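Counting demonstrations by the stack: an interview with the Intarasuk bench manipulation team

Kelport, 5 May 2022

The bench manipulation team at Intarasuk has spent the past year on a narrow question: how much of a stacking demonstration does a policy need to see? Their method, called Astia, trims recorded demonstrations before training and keeps the parts in which the arm's next move is hard to predict. The team's lead spoke to us at the Kelport site between recording sessions.

The work begins with teleoperated episodes. An operator drives the arm, places one bowl inside another, and ends the recording. The full set used for the current paper holds 654 episodes, gathered by 3 operators. "People tend to ask about the network first," the lead said. "The network is ordinary. We changed what goes into it and left the rest alone, so that any difference in the result could be put down to the data."

Bowls were chosen after a period with blocks. A block can be gripped from several sides and forgives a poor approach. A bowl has to be taken by the rim, which leaves a small set of grasps that work, and the neighbouring bowls limit that set further.

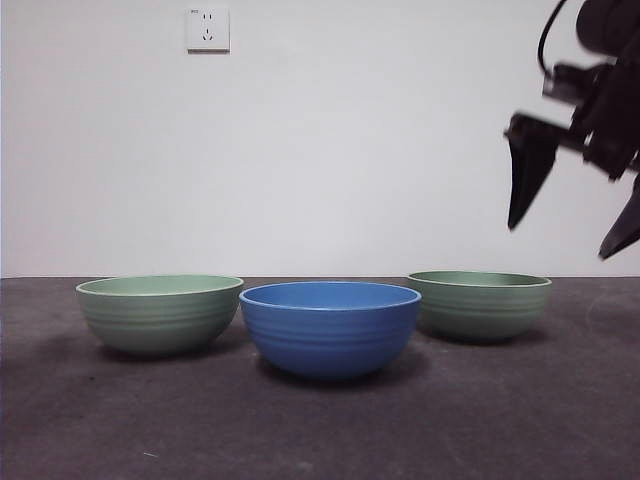
"Spacing matters more than we had planned for," the lead said. "If two rims are close together, one finger has to go down into a gap that may be narrower than the finger. The operator sees that and goes in from another side. The policy has to learn the same habit, and it can only learn it from episodes where the gap was small."

Astia scores each short segment of an episode by asking a set of small models to predict the next action. Where they agree, the segment is treated as routine and most copies of it are dropped. Where they disagree, it is kept. In practice the long travel across the table is dropped and the last part of the approach to the rim is kept, together with the release.

The scoring uses two kinds of view, one from a fixed camera and one from a camera carried at the wrist. Early versions used the fixed view alone. According to the lead, this gave clean scores for travel and poor ones for contact. "From the fixed view, a finger just inside the rim and a finger just outside it can look very much alike. At the wrist they are different pictures. On the other hand, the wrist camera loses the other bowls as soon as it turns away, so you can't do without the fixed one either."

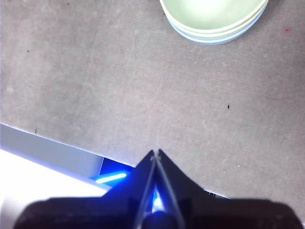
Wrist view with the fingers empty and a green bowl nested in a blue one at the far side of the table.

How a finished stack should be treated took some time to settle. In the first round of training, episodes ended at the moment of release. The policy learned to release well and then did nothing useful, often staying where it was with the fingers still close to the rim. The team added a withdrawal phase to the protocol and asked operators to move clear of the bowls before stopping the recording.

"It was a dull fix," the lead said. "We had cut off the end of the task and were surprised that the policy couldn't do the end of the task. Withdrawal is now scored like everything else. Most of it is routine and gets thinned out, but the first few centimetres stay in."

The control software, Dranis, was written in house and logs both views against the arm's joint positions. Its clock was a source of trouble until last June, when the team found that wrist images were being stamped 2 steps late. Episodes recorded before the correction were thrown away. Asked whether they could have been repaired, the lead said that the delay had not been constant – it grew with the load on the recording machine – and that nobody trusted a repair.

A further point concerns views in which there is nothing to grasp. 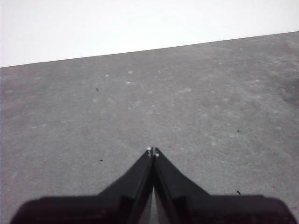
"You get a fair number of those," the lead said. "The wrist sees a grey surface, a bit of wall and its own fingers. Our first thought was to remove them as waste. The scores said otherwise for some of them. If the bowls are out of view, the small models disagree about which way to turn, so those segments carry information about searching."

Removing them by hand made the policy worse at starting from awkward poses. They are now left to the scoring, like the rest.

The main comparison in the paper is between a policy trained on all the episodes and one trained on the trimmed set, each tested from 16 starting layouts. The trimmed set matched the full one on layouts with wide spacing and did better where the bowls were close together. The lead was careful about the second finding. The layouts were drawn up by the same people who recorded the demonstrations, and an outside group has yet to repeat the test.

There is also a cost. The scoring models must be trained before anything can be trimmed, and on a small set this takes longer than simply training on everything. "For a few dozen episodes I wouldn't bother," the lead said. "It starts to pay when you expect to retrain often on the same recordings."

The next set will keep the bowls and change the order in which they are to be stacked, with the order given to the policy at the start of each episode. Recording for it is under way.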